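Equipment Review: Drornivis Arulix 40 Grain Moisture Probe

Reviewed for the Corrigan Growers' Cooperative, 8/8/20

The Arulix 40 is a hand-carried probe for checking moisture and temperature in stored cereals and oilseeds. Drornivis supplies it with a shaft in 2 sections, a padded case and a printed calibration chart. The cooperative purchased one unit last November and placed it in the member loan program, where it has been used in wheat, barley and canola.

Readings in wheat were consistent. Members compared the probe with the bench tester at the Fenidico elevator on 130 samples, and the two instruments agreed closely in dry grain. Agreement was weaker in tough barley, where the probe tended to read low. Members drying barley to a contract limit should confirm the result on a bench tester before shipping.

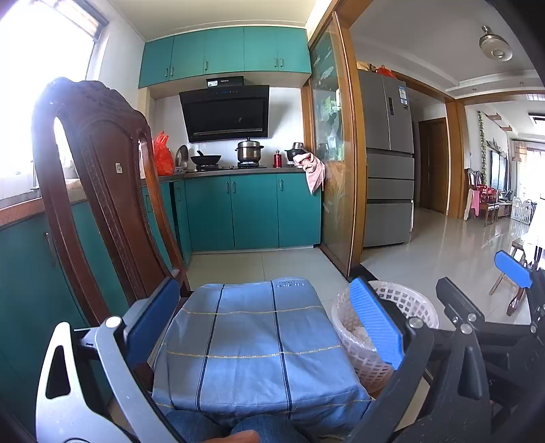

The display is clear in daylight but has no backlight, a real drawback inside a bin. The menu requires 4 button presses to change crops, and the unit returns to wheat each time it is switched off. More than one borrower recorded canola on the wrong setting as a result.

Construction is sound. The shaft joint has stayed tight, and the tip shows little wear after a full storage season. The case latch is less satisfactory — ours broke in the first month and was replaced by the supplier without charge.

The Arulix 40 is recommended for routine monitoring of wheat and canola. Growers who store mainly barley may prefer to wait for the revised calibration chart. The loan unit may be reserved through the Corrigan office during regular hours.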